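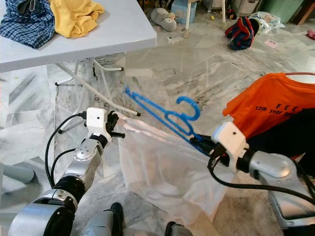
Packing before the move

On 3 May 2021 I started sorting my clothes for the move to Inberg, and I finished only in June. I had not expected that learning a language and throwing away shirts could be so similar. In both you keep things you never use.

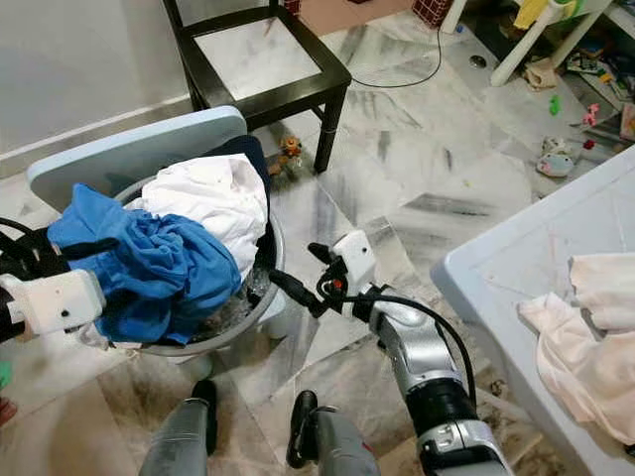 My teacher, Tatiana Krajčí, gave me 20 new words every week. I wrote them in a notebook and most of them stayed there. "Wardrobe" I learned quickly. "Threshold" I still have to look up.

Now I take 11 words and use each one in a letter to Sabina Brabec, who corrects me in green ink.

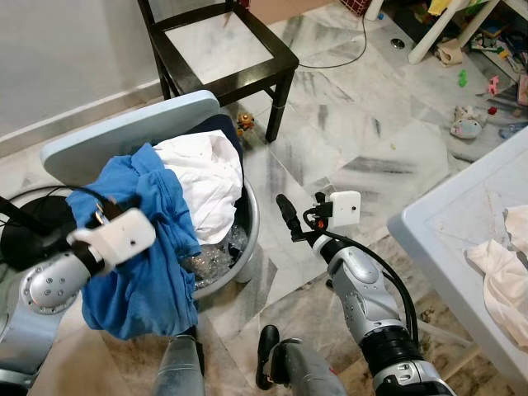 She says my commas are too brave. Last week I wrote her a whole page about the bus to Kirketeo and she found only two mistakes, both in the word "schedule".
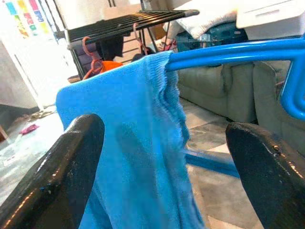 Filed under: Language, Small things

Next time I will write about the library in Inberg.

Contact | © Notes from Inberg | Back to top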